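4.2 Cleaning the writing surface

Wipe the Pumus board at the end of each day. Marker left over a weekend is harder to remove.

1. Remove loose residue with a dry felt pad.
2. Dampen a lint-free cloth with Wostton board cleaner.
3. Wipe from top to bottom in overlapping strokes.
4. Dry with a second cloth.

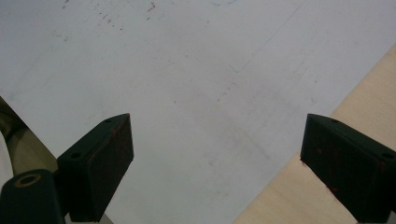 Do not write on the board for 5 minutes after cleaning.

CAUTION: Do not use scouring pads or alcohol above 70% – both dull the coating.

Note: If ghosting remains after two passes, repeat steps 2 to 4. Replacement pads are listed in section 6.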